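Home | Services | Permit support | About us | Contact

About Vutell

Vutell is a consulting and drafting office for owners of small animal housing on residential lots. We prepare site plans, noise and odor statements, and permit applications for chicken coops, rabbit hutches, pigeon lofts, beekeeping stands and dog runs. We do not build anything and we do not sell animals or feed. Our work is on paper, with site visits where the local code calls for measured drawings.

The company was set up by Mawuli Baidoo, a former plan checker, and Nii Dramani, who had worked as a building surveyor. Both had seen the same kind of file come across the counter many times: a hand sketch with no distances to the lot line, no floor area, no drainage note, and an applicant who had kept hens for years without knowing that a permit existed. Files of that kind are sent back, and some are sent back more than once. Vutell prepares the file so that the reviewer has what the code asks for on the first reading.

What we do

Our standard service has four parts.

Code search. Animal rules are usually spread across several chapters: zoning, animal control, health, and sometimes the building code. We read all of them for your address and list the sections that apply. Where two sections conflict, we write to the planning office and keep the answer with your file. Private covenants are checked if you send us a copy. A covenant can be stricter than the city code, and a city permit does not set it aside.

Measured plan. Setbacks are measured from the outside face of the structure, including any roof overhang where the code counts it. We show distances to each lot line, to the nearest neighboring dwelling, and to any well or open drain. Drawings are issued at one sheet size, with a table of floor area, height and number of animals. Fenced runs are shown separately from roofed structures, and the two are never added together unless the code says so.

Management statement. This covers bedding, manure storage, feed storage, pest control, water supply and night housing. It is written for the animals you keep now and for the largest number you intend to keep. A permit for four hens does not cover a fifth.

Filing and follow-up. We file the application, answer written queries from the reviewer and attend one hearing if one is required. Further hearings are billed by the hour.

Existing structures

A large share of our work concerns coops and lofts that were built without a permit and have drawn a complaint. The order of work is different in these cases. The notice will give a response date, and the first task is to answer it in writing before that date, even if the plan is not ready. We then measure what is there and compare it with the code in force now and the code in force when it was built. Some codes protect older structures and some do not. Photographs with a known age, utility bills and old aerial views can all help to show when a structure went up.

If the structure cannot be approved where it stands, we give you the options in writing: move it, reduce it, apply for a variance, or remove it. We do not recommend a variance where the record of past decisions gives it little chance, and we will give you that record.

Products and records

Gistura is our record system. Every file has a number, a list of the code sections relied on, and a log of all contact with the reviewing office. Clients can read their own file at any hour and download the drawings. Code sections are checked again each January, and owners with an open permit are told of any change that affects them.

Ngui is our fixed-price package for hens and rabbits on lots with a single dwelling. It covers flocks of up to 46 birds where the code allows that many, and structures of up to 167 square feet. Anything larger is quoted separately, as are all roosters, all swine and all kennels.

Proven is the name of our review service for owners who prefer to draw their own plans. We check the drawing against the code and return it with numbered comments. One recheck is included in the fee.

Limits of our service

We are not attorneys and do not represent clients in court. We do not give veterinary advice. We do not act for a complainant and an owner in the same matter, and we do not take new work within 100 feet of the property line of a client with an open file unless both owners agree in writing.

Office and visits

The office is open to visitors by appointment. Bring your notice, if you have one, a survey or plat, and the dimensions of the structure. Leave the animals at home.
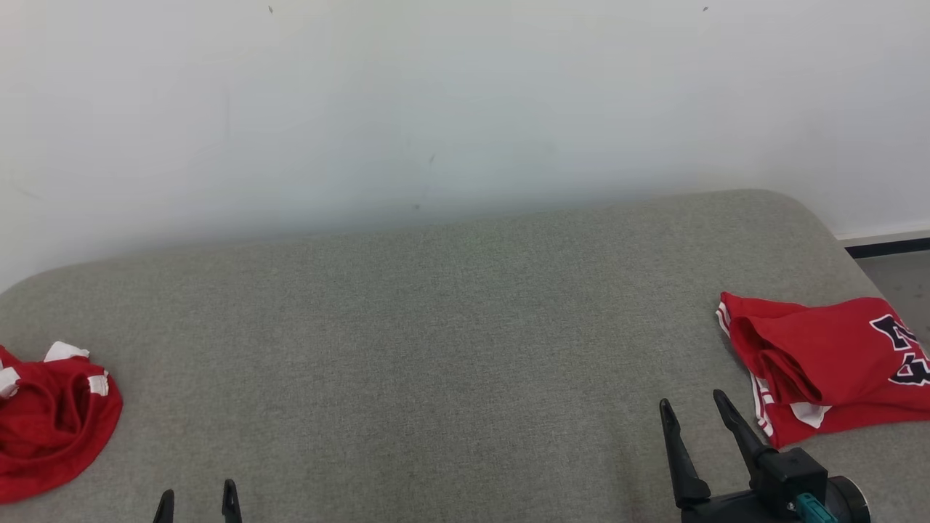
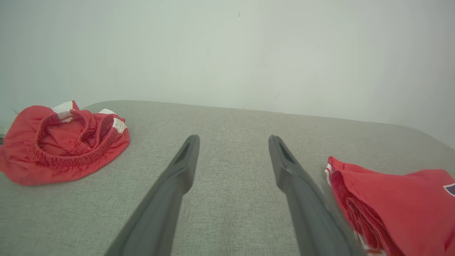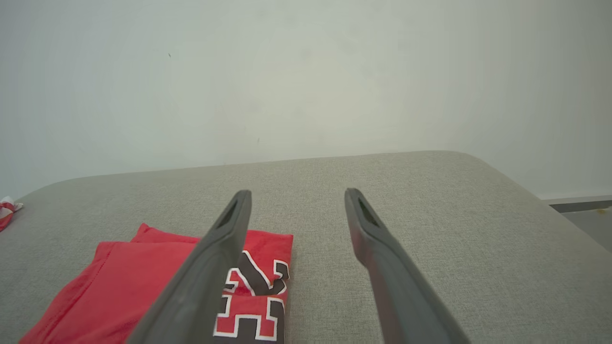
Nii Dramani adds that owners should ask for the setback table before they buy lumber, and that a coop on skids is still a structure under most of the codes he has read. Moving it off the line for inspection day and back again afterward, he says, puts the permit at risk and usually the next one too.

Contact | Fees | Forms | Privacy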